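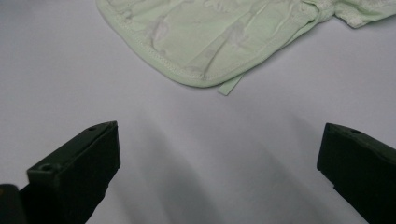 Pale green knit, stitched hem, one ribbon tie hanging loose.

The folding gallery: small green garment, flat board
Prerkley household pages, Feb 13, 2025

Baby clothes are the part of folding that the folding people skip. They will show you a man's shirt in 12 moves, or a towel rolled so tight it could hold a door open, and then they reach the baby drawer and say "fold as usual". I have tried as usual. A thing this small, with a curved hem and a tie on it, has no usual.

So this page is about one garment. It is mint green, very thin, and has a pattern so faint that I had to tilt it to the window before I believed it was there. The label has long gone. I call it a top and my sister calls it a bib, and we have agreed to leave it.

The method I was testing comes from the Listville booklet, which promises that a drawer done their way will hold 40 pieces standing on end. I doubted that when I read it and I doubt it now. Standing on end is fine for denim. Thin knit has no backbone and slides down behind its neighbours by the next morning.

Step one in the booklet is to spread the garment and square the shoulders. It says nothing of what to do with a frilled top edge, and I suspect whoever wrote it has only ever folded plain vests. A frill won't lie square. You can pat it down as often as you please and it springs back into its own shape, so you end up squaring to the frill and letting the hem go where it likes. 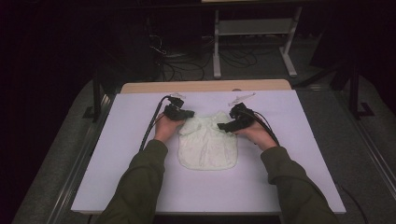

The other piece of advice I'd query is the board. Damus sells a folding board with grooves in it, and I have yet to meet anyone who kept using theirs past the first month. A plain white one on the table does the job. It's smooth, crumbs show up on it, and pale cloth slides over it without catching. I will grant that a bare table is nearly as good, and if yours is clean I wouldn't buy anything at all.

Then there is smoothing. The booklet wants every crease out before the first fold. Knit that has been through the wash more times than I can remember isn't going to give up its creases to the flat of a hand, and I don't iron anything a baby will be sick on by lunchtime. Pull the hem gently outwards at the widest part of the curve, let go, and accept what you get.
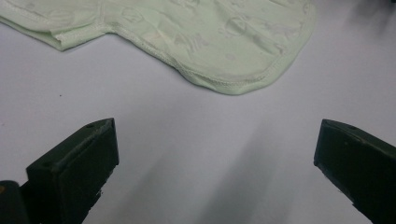
Curved edges are where the thirds method falls down. Folding in thirds assumes straight sides, and a rounded edge brought to the middle leaves a gap at one end and a lump at the other. I went with halves. Halves are dull, but you can do them half asleep, and the stitching gives you a line to match up by eye.

Ties go inside before the second fold. The Sfakianakis leaflet, which came free with a set of drawer dividers, says to knot them first. I would not. Unpicking a tiny knot from narrow ribbon at five in the morning is a poor reward for a neat drawer.

As for rolling, which gets recommended for everything, I remain unconvinced. It may suit a suitcase. In a drawer the rolls loosen and you can't tell a top from a pair of pants without opening each one, at which point you have a drawer full of washing again.
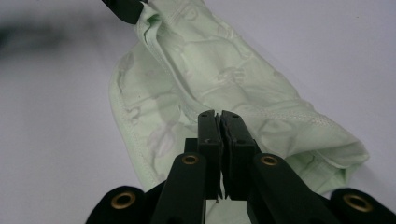
Held up by its narrow end, with the faint print and the seams showing along the folds.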